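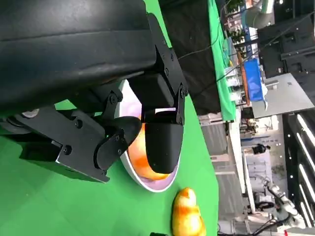

What has the club done with the second part of the grant?

Since March the Clarkby student robotics club has moved from driving an arm by hand to recording its own training runs and testing a first policy on them. The two tasks named in our application are both under way. One is close to finished and one is behind.

Membership
The club has 14 students on the roll, up from the fall. Most are in their second year. Sessions run after classes and end at 6:30, when the building closes. We asked for a later closing time and were turned down, so setup now happens during the lunch break.

Task one: fruit and bowl
The student drives the gripper to a piece of fruit on the table, closes on it, lifts it over the rim of a bowl and lets go. Our target was 1000 recorded runs by the end of the school year. We have 355 that we are willing to train on. Others were recorded and thrown out, mostly for two faults: the fruit was pushed across the table before the fingers closed, or the student stopped recording before the fingers had opened again.

Rounded fruit is going well. Pear shapes are harder. When the fingers close near the narrow end the fruit tends to swing, and it can catch the rim on the way in. Students now approach from the wide end and come down more slowly. This makes each run longer, but fewer are rejected.

The first policy was trained on part of this set. It reaches for the fruit in most trials and has trouble with the release – it often opens too early. We expect this to improve with more runs that include a full release.

Task two: sorting into two containers
This one is behind schedule. The containers we ordered from Jernwood came in the wrong size and were sent back. The replacements are here and the students have written the task sheet, but no runs have been recorded yet. We would like to move the deadline for this task to the end of the summer session.

Equipment
The gripper bought under the grant is in regular use. One bolt in the finger linkage worked loose twice. We now check all of them at the start of every session and log it. The wrist camera cable was also replaced after it began dropping images when the arm turned. The Pellura software license was renewed at the school rate.

Spending
Spending is within the approved lines, with one exception. Storage cost more than planned, and we covered it from the travel line, which had money left after the Ó Conaill open day was moved online. No further change is requested. Receipts are in the attached folder.

Teaching
Every student has now driven the arm, labeled runs and written at least one page in the lab log. The weakest area is labeling. Two students can watch the same run and disagree on whether it counts as a success, so the club wrote a one-page rule for it. A run counts if the fruit is in the bowl and the gripper is clear of the rim for the last 30 images of the recording.

Next period
– Record the remaining runs for task one, with more pear shapes
– Start recording task two
– Retrain and test the policy on fruit that was not in the training set
– Send the run log and the labeling rule with the next report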